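# Holding Heat: Steam, Starch and the Short Life of a Bun

Water boils at 212°F at sea level, and it takes a good deal more energy to turn it into vapor than it does to bring it to the boil in the first place. Heating a pound of water from room temperature to boiling takes a little under 150 BTU. Converting that same pound to steam takes 970. When the steam touches something cooler it gives all of that back at once, and the surface it lands on heats up quickly and evenly.

Steamed dough depends on this. A bun placed over boiling water receives its heat by condensation, and the temperature at its surface never goes past the boiling point. There is no browning, no crust and very little drying. What sets the bun is starch. Wheat starch granules begin to swell and take up water at around 140°F, and by 185°F most of them have lost their ordered structure. The proteins firm up over much the same range. Once the center of the bun has reached 200°F, further time in the steamer does little except soften the skin and, eventually, wrinkle it.

Altitude changes the numbers. At 7,000 feet water boils near 199°F, and the center of the bun can only creep toward that figure. Cooks in high towns add a few minutes and use a slightly softer dough.

## Condensate

The main design problem in any steamer is where the water goes after it has given up its heat. Under a flat metal lid, droplets collect, merge and fall. Each one leaves a gray, gluey spot on the dough where the surface starch has been flooded. A domed lid sends the droplets to the rim. Woven bamboo absorbs part of the moisture and lets some vapor out through the weave. A cloth wrapped around a metal lid does a similar job and costs nothing.

The floor of the basket matters as well. Slats or perforations need enough open area to let steam rise freely, but a soft dough will sag into wide gaps. Paper liners fix the sagging and block the flow, so they are usually punched. Cabbage leaves work too.
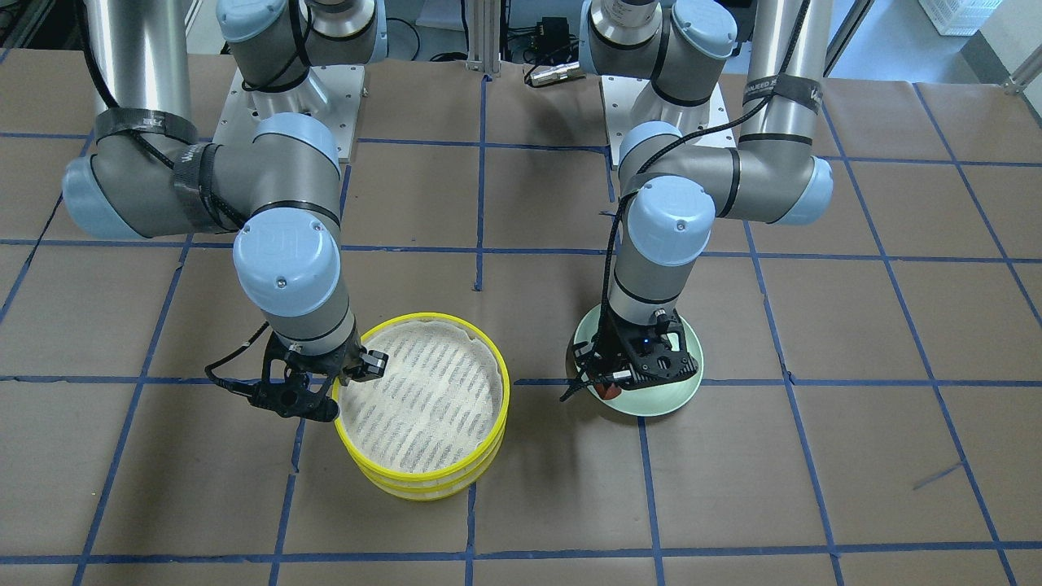 *A yellow-rimmed steamer basket and a pale green bowl.*

Stacking adds another variable. In a two-tier stack the lower basket sees fresh steam and the upper basket sees whatever is left. The test kitchen at Londberg put probes in both tiers for a full September of daily batches, 347 buns in all, and found that the upper tier reached setting temperature 2 minutes after the lower one. Swapping the tiers halfway through closed the gap but let out enough vapor to slow both. The kitchen now leaves the stack alone and times it by the upper tier.

## After the lid comes off

A steamed bun begins to go stale as soon as it cools. The gelatinized starch slowly reorders itself, pushing water out of the granules, and the crumb stiffens. The process is fastest just above freezing, so the refrigerator is the worst place to keep a bun overnight. The freezer is far better, provided the bun passes through the cold range quickly.

Reheating by steam reverses most of the change. The portion that involves amylopectin melts again at about 140°F and the crumb softens. The portion that involves amylose does not come back at any temperature used in a kitchen. A bun reheated once is close to fresh – a bun reheated three times is noticeably tough at the base.

The commercial bakery at Fendthorpe ships its product frozen and works to a hold limit of 7 days after thawing. Its line carries 1156 buns per shift through a Vincze tunnel steamer, then straight into a blast chiller. The interval between the two machines is the part its engineers watch most closely. A bun that sits too long loses surface moisture and cracks when frozen. One that goes in too soon carries free water on the skin, and that water turns to frost.

## Flour and collapse

Low-protein flour gives the tender white crumb most buyers expect. It also gives a weaker wall around each gas cell. When the lid is lifted, the vapor inside the cells condenses and the pressure drops in seconds. If the walls have not set, the bun shrinks into a dense, translucent lump. Turning off the heat and cracking the lid for a short period before lifting it lets the pressure fall more gradually.

Flevum, a soft wheat blend milled at just over 9 percent protein, tolerates this drop better than most cake flours. It also needs less water, and a dough mixed at 50 percent hydration will hold a pleat through proofing. Above 55 percent the folds close up in the steamer.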